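Section 3: Handling cloth with the Cliroleck hand grippers

Okay, you've got both grippers charged and paired (if you haven't, go back to Section 2, I'll wait). Now for the fun part! Soft stuff is where most new owners get stuck, me included. I'm Lino Marchetti, I wrote most of this guide at my own kitchen table, and I dropped a lot of T-shirts while doing it.

Getting a good pinch

Start with one gripper and one piece of cloth. A T-shirt or a pillowcase is about right. Leave towels for later, they're heavy and they'll only annoy you.

1. Lay the cloth over something flat and roomy. A bed is great, with or without sheets on it.

2. Open the fingers all the way. You'll feel a soft stop in the handle.

3. Come in low over the cloth and push the fingertips down until they just press into the surface underneath.

4. Close slowly. You want the cloth to bunch up between the tips. A neat flat edge is nice to have, but a fat little bunch holds a lot better when you start lifting.

5. Lift a few inches, stop, and look at the fingertips before you go any higher. 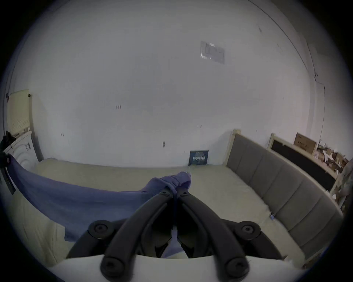
Fig. 3-A. Cloth pinched into a bunch at the fingertips, with the rest draped over the mattress.

Note: If the cloth keeps sliding out, check the grip setting in the Plakness app. I keep mine at 65 for shirts. Thin slippery things like scarves do better at 50, which sounds backwards, but a hard squeeze tends to shoot them out sideways.

Caution: Keep your free hand away from the finger hinges while you're closing. It won't break anything, but it's a mean pinch and you'll say a bad word. Drawstrings and long necklaces should stay clear too.

Two hands, one shirt

Once you can pick up a shirt without thinking about it, grab the second gripper. Same moves, only now your hands have to agree with each other — mine didn't for most of a Sunday.

1. Hold each gripper by the handle with your thumb and fingers wrapped just under the head. Don't hold it down by the base block, your wrist will tire out fast.

2. Look for the green light along the top of the head. On this model green means the gripper is ready to go. If it's any other color, see the light chart in Section 2.

3. Pinch one end of the shirt with the left gripper and lift it clear.

4. Bring the right gripper in at the other end and pinch there. Take your time with this one!

5. Move your hands apart until the top edge of the shirt is close to straight, then stop. The bottom can sag and wrinkle all it wants, we only care about the top edge for now.

6. Hold for 3 seconds, then lower the shirt and let go with both hands together.

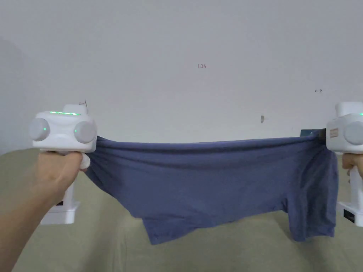

Fig. 3-B. Top edge pulled straight between the two grippers, with the lower part of the shirt hanging down.

Note: Stand where there's a plain wall in front of you if you can. I find it much easier to judge whether the edge is level that way, and a busy bookcase makes me cross-eyed.

Caution: Don't keep pulling after the edge goes straight. The jaws are stronger than they feel, and an old shirt can stretch out or tear. I lost a very good Song tour shirt like that and I'm still a bit sore about it.

If you bought the Soslow soft tips, put them on before you try knits or anything with beads. Push each tip on until it clicks, then run the open and close check from Section 2 again so the gripper learns the new thickness.

Do the two-hand exercise until the shirt comes up fairly level most of the time, then head over to Section 4 for folding.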